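The Night Shift at Nesholm

I got the late slot on Nesholm FM because the chap before me moved to Plinden and took his entire reggae collection with him. Midnight till four, no pay, all the tea I could drink. I said yes before they'd finished asking!

My first show went out on 15th May and I played the Luvska record straight off, the slow side, because I'd loved it since school and never once heard it on the radio. Then I talked over the end of it. (You try finding the right fader in the dark with a biscuit in your mouth.)

The phone lit up at ten past one. It was a woman with a lovely tired voice, and she said, "You cut off the last note."

I said sorry, I was new.

"It's the best note on it," she said. "I should know, I played it."

Well, I laughed. Luvska split up before I was born, and they'd only pressed 800 copies of that record, and people who played on it did not ring Nesholm in the middle of the night. So I asked her what the last note was, thinking I was being clever, and she put the phone down on something hard and went off. I heard a lid go up. Then she played it, down the line, low and a bit flat, and held it till it was gone.

I'd left her on air the whole time. Wrong fader again.

After that she rang most nights. She wouldn't give a name and I stopped asking. She told me about the van, and the Fawzy Ballroom with its leaky roof, and the night they played to 40 people and a dog and did three encores for the dog. I'd put a record on and we'd chat underneath it, and sometimes I'd bring her up so everyone could hear.

In August she said she was moving in with her sister and the piano wouldn't fit through the door. Did I want it?

I live on the second floor. It took four of us and most of a Sunday's worth of swearing, and the landlord still isn't speaking to me. But I play the last note every night before I go in, and it's still a bit flat, and I won't let the tuner near it.

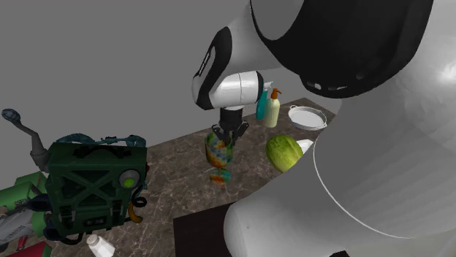 White robot arm over a brown marble countertop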